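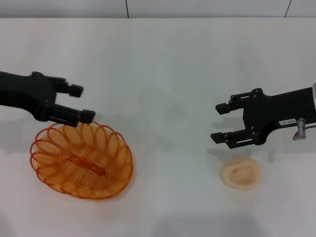
Plodport Opens Its Bread Table to Everyone This May

PLODPORT, for immediate release

Hello from the bread table! I'm Frida Damgaard, I run the kitchen program at Plodport, and I've been asked to write this release myself this time, so please forgive the lack of fancy quotes from a chief something-or-other.

The news is that our Bread and Baskets mornings are back in May, and they're going to be bigger than last year. We have 11 sessions on the calendar (last year we managed 7), each one starting at 9:30 and wrapping up when the last round is gone. You bake a flat, round loaf, you pick a basket, you set the table, you eat. I've been doing this for six years and I still get a little silly when the butter comes out.

A word on the baskets, as people write in about them more than they write in about the bread. Yes, the orange one is staying! It's the shallow oval with the loopy, scalloped rim, and on a white tabletop it throws a soft orange glow that makes even a plain flatbread look like company is coming. Somebody suggested last fall that we switch to plain linen-lined trays and I'm afraid I was rather short with them. A shallow basket is right for flat bread. You can see what you're reaching for, and you don't end up digging for the last piece with your sleeve in the jam.

Li-hua Fung is teaching the dough half again. She has changed the recipe a bit, with more yogurt and a longer rest, and we're all still arguing about whether it beats the old one. (It does. Sorry, Apolinar.) Apolinar Ibarra will be handling the table setting and the spreads, including the roasted pepper one that ran out before half the room got to it last time. He has promised a double batch and I am putting that promise in a press release so he can't wriggle out.

Our neighbors at Skov are lending us extra chairs, and Arnow is supplying the flour for all the sessions. Thank you both, very much! We baked 3,902 rounds last season, so please understand that this is a lot of flour.

Sessions are free. Kids are welcome with a grown-up and can shape their own rounds from age 6. Bring an apron if you have one you like, and a clean dish towel to carry your extra bread home in. If you need a gluten-free dough, tell us when you sign up so Li-hua can mix it separately before the others get going.

Sign-up is at the front desk or by phone any morning before noon. Vibeke Fogh keeps the list and will call you back if you leave a message, though maybe not the same day.

Press are welcome at any session. Come hungry and let Vibeke know beforehand so we can save you a seat.

Press contact: Vibeke Fogh, Plodport front desk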